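Asfaw Community Workshop: Fire and Exit Walk, August

Front door: OK. Opens fully, and somebody has finally planed the bottom edge, bless them.

Rear exit: NEEDS WORK. The push bar sticks unless you lean on it with your whole hip. Dreditz quoted 300 for a new one and I think we should just say yes.

Extinguishers: OK. Gauges all in the green, tags signed.

Smoke alarms: OK except the hallway one, which chirped at me the entire time I was writing this (new battery, please!).

Extension cords: NEEDS WORK. Two heaters on one Valtach strip, and I know it gets chilly in there, but no.

Storage loft: OK. Sign still reads 400 pounds maximum, and we're nearly there, so please take your old paint home.

Wooden tabletops: OK. I ran my palm over them for splinters and came away happy.

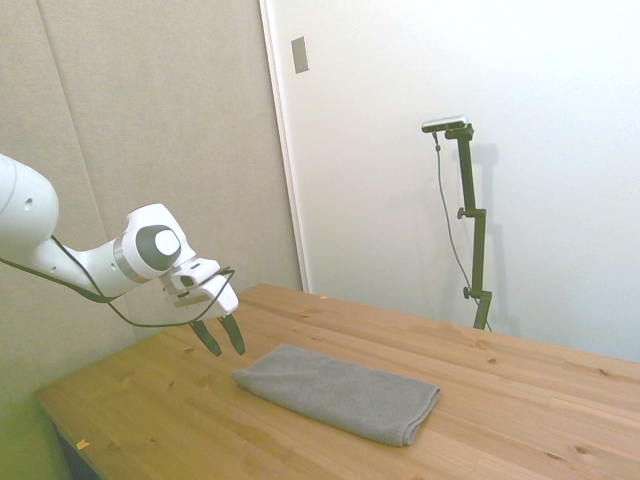
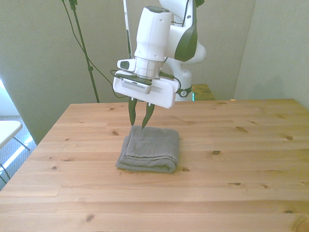
Comment added at 4:15 pm: The rear door was sticking back in the spring too, so yes to the quote from me. Could they look at the hinges on the same visit?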